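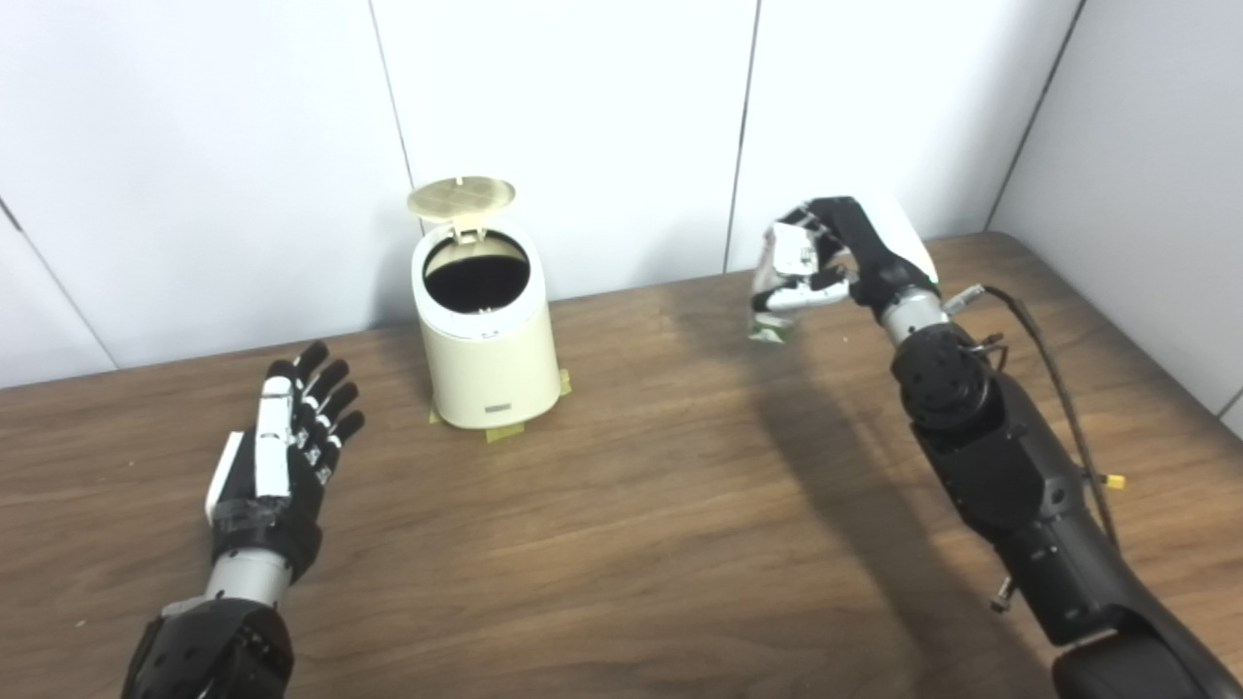

I have used Wutance every working day since June, and I think it is now fair to write down my opinion. Wutance is a task editor and runtime for two-armed robots, made by Hesden. You build a behaviour from blocks (look, reach, grasp, release, check), you connect it to your cameras and arm drivers, and it runs the whole thing and records everything. My laboratory bought two seats. We paid the normal price and Hesden did not ask for this review.

My test task is table clearing: pick up a piece of rubbish, bring it over the bin, let it go, return. It sounds like a beginner's exercise. But wrappers, pens and small cartons need three different ways of holding, and the bin has a lid which stands up behind the opening and is very easy to hit with a knuckle. Before Wutance we did this with our own scripts and a planner called Vulama, so I compare mainly with that.

## Installation

It took me one afternoon. The driver for our arms worked at once, the driver for the hands did not. The joint order in the configuration file was different from what the manual says, and the first time I sent "open" the thumb closed. Support answered the next morning with a corrected file. Please read the release notes before you move anything, and keep the speed limit low on the first day.

## Perception

The detector is the best part of the product. I gave it 40 labelled views of our objects and it was already useful. It gives a mask and a rough pose, and you can see both drawn over the head camera view while the arm moves.

Weak points are the ones you would expect. Translucent packaging is difficult: the green wrapper is often found only in its green part, so the grasp point goes too much to one side. A white object against a white wall is also not easy, and our walls are all white panels. I solved it partly by raising the exposure and partly by telling the detector to look only at the table area. Shadows of the arm on the wood made false detections in version 6, but after the last update I see this rarely.

The bin itself I do not detect. It is taped to the table and I entered its position by hand. Wutance permits this with a "fixed object" block, and I recommend to use it everywhere you can.
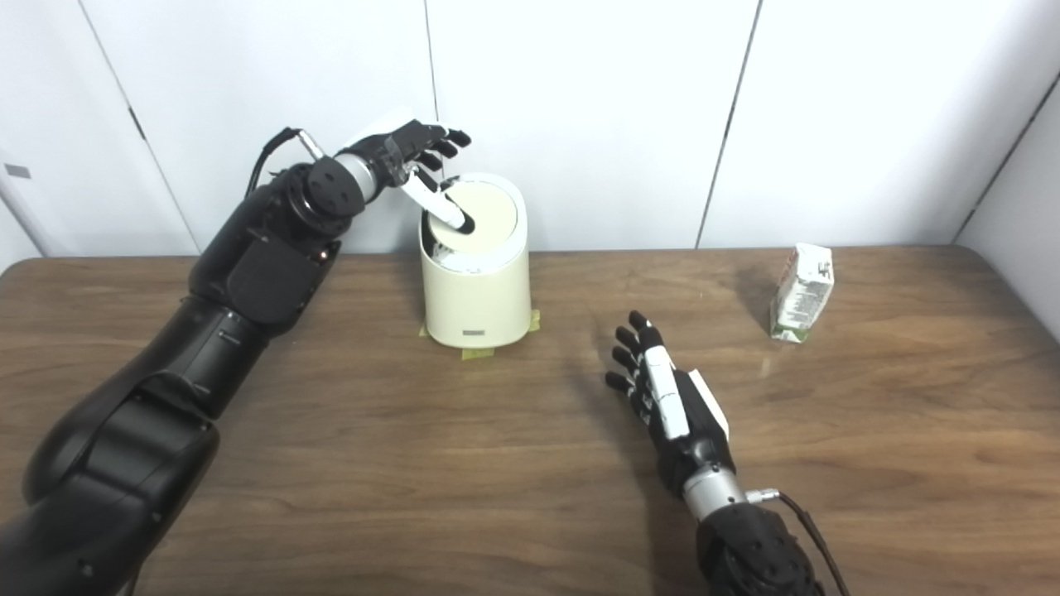
## Planning and control

The planner is slower than Vulama but its paths are calmer. It treats the open lid as an obstacle if you draw it as one, with a simple disc. For long thin objects there is an option called "align with opening", which turns the wrist before the release. I like the idea very much. In practice you must tell it which end is the front, and for a pen-shaped thing the detector sometimes exchanges the two ends between one frame and the next. Then the wrist begins a half turn, stops, and turns back. It is not dangerous, but it is ugly to look at and it costs time.

My larger complaint is the release check. The block "object is in the container" looks only at whether the mask has disappeared from above the rim. A small cardboard box can rest at an angle inside the opening, with one end still showing, and the check then gives yes or no depending on the threshold. 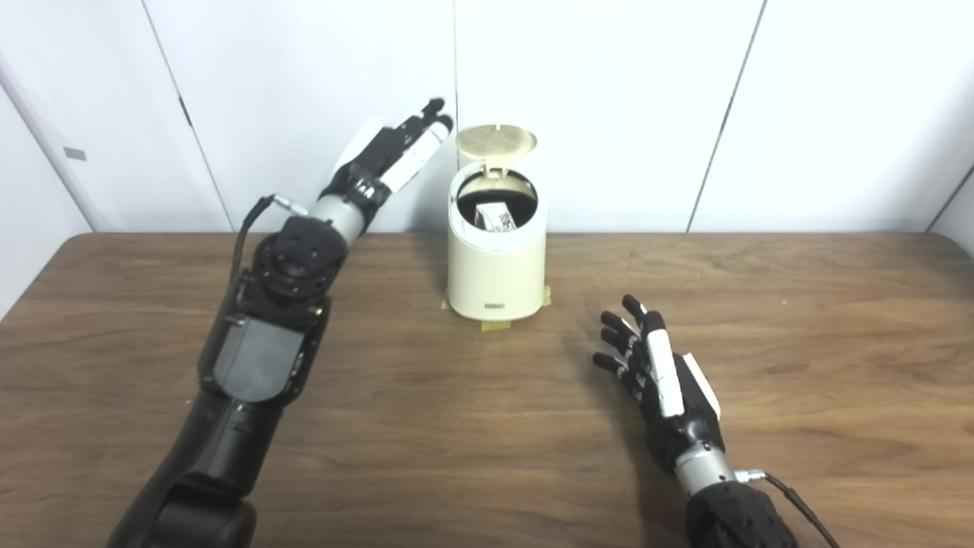 I set the threshold to 47 after many tries, and I would prefer a block that compares the height of the object with the height of the rim. The depth data is already there. Lucía Robles, who works with me on the grasping, wrote such a block in Python in two days, so the extension interface is good enough. I only think that this should come with the product.

Two-arm coordination is adequate. You can give each arm its own zone, and the idle hand waits where you put it. If both arms want to enter the same zone, one of them simply waits. I did not find how to give priority to one side except by changing the order of the blocks.

## Logs and replay

Very good. Each run is saved with video, joint values and the decisions of every block, and you can move through it with a slider. I have 942 runs stored now and the search is still quick. I can ask for all runs where the check failed and the object was a carton, and the list comes immediately. Escobar, the tool we used for logs before, could not do this, and I have removed it from our machines.

The export is less nice. The column names change if you rename a block, so old and new files do not match. Choose your names early.

## For whom

If you have one arm and one kind of object, it is too much software and too much money. For a small group with two arms and changing objects I would buy it again - mostly for the detector and the replay. We will renew one seat and decide on the second when the new release check arrives, which Hesden has put on its public list without a date.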